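**Big blue gear, pressed on or glued?**

**efthymia_d** · February 2025

Hello all! I've finally started on the gear train for my demonstration clock and I'm so pleased with the big wheel that I had to post. It's blue plastic, straight cut, with a raised hub in the middle (I love that hub, it makes the whole thing look like it came out of a proper machine!) and a steel pin through the bore.

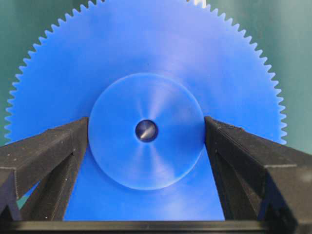

What I can't settle is how to fix it on the shaft for good. A press fit feels lovely and firm on the bench, but the clock is going to the school in Tanville and it'll be cranked by hand all day long. Glue? Grub screw? I'm on my second pot of tea and no nearer.

**harach_bench**

Ooh, lovely colour! I'd leave it as a press fit. I ran one like that for 20 months on a display and it never slipped. Glue means you can't get it off again when you chip a tooth, and with teeth that small you will chip one.

**Stelios Tsakiris**

Can't agree, sorry. Plastic creeps. Press it on tight and the bore slowly opens up, especially with children on the handle. File a small flat on the shaft and put a grub screw through the hub, there's plenty of meat on it.

**harach_bench**

Plenty of meat until you tap it off centre and split the thing. Ask me how many.

**Stelios Tsakiris**

So drill it slowly! Put a brass insert in if you're worried. A bag of 100 costs next to nothing.

**wakum77**

Do the fine teeth run quietly? I've got a 45 tooth pinion with much chunkier ones and it sounds like a coffee grinder.

**efthymia_d**

Haven't got it meshed with anything yet, will report back! I'm leaning towards Stelios's flat and grub screw, but I'll practise on a scrap hub first. Harach, how many did you split?

**harach_bench**

2. Both on the same evening.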